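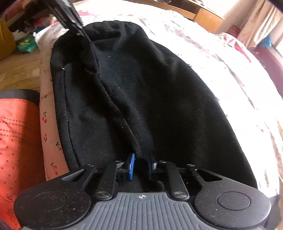

Last updated: Friday, November 17, 2023

I had pictured something shinier when the invitation came to the Hovitz open day. I brought a notebook and wore my good shoes, and within ten minutes I had taken the shoes off, because the first stop on the tour was a bedroom with a cherry-print sheet on the bed and clothes heaped nearby.

Hovitz has spent most of the fall teaching machines to handle laundry, and the folks there will talk about laundry for as long as you'll let them (I let them for a good long while). The work begins with a person holding a gripper by hand and doing an ordinary chore with it, over and over, so that a robot arm can learn from the recordings later on. Black fleece, I was told with real feeling, is the worst. It swallows the light, it shows every speck of lint, and a fold in it can be awfully hard to tell from a seam. You bring the two fingertips together on a bit of cloth and hope you've picked up one layer and left the other behind.

They let me try, bless them. The gripper is chunkier than I expected, with a gray ridged body and a big round black pad on either side, and I pinched the sheet a good many times before I got hold of anything I meant to. My guide, who has done roughly 300 of these in a single week, made it look like buttering toast.

Down the hall, the team from Rarorier had an arm working through a basket of towels. It was slow — slower than my teenager, and that is saying something — but I stood there a whole lot longer than I'd planned, rooting for it every time a corner came up. Visitors could vote on which towel it should try next, and a little boy beside me voted for the striped one until his dad led him off toward the cider.

Omside is lending the house through the winter, and the next open day will add the kitchen. I've already asked whether I can come back for the dishes.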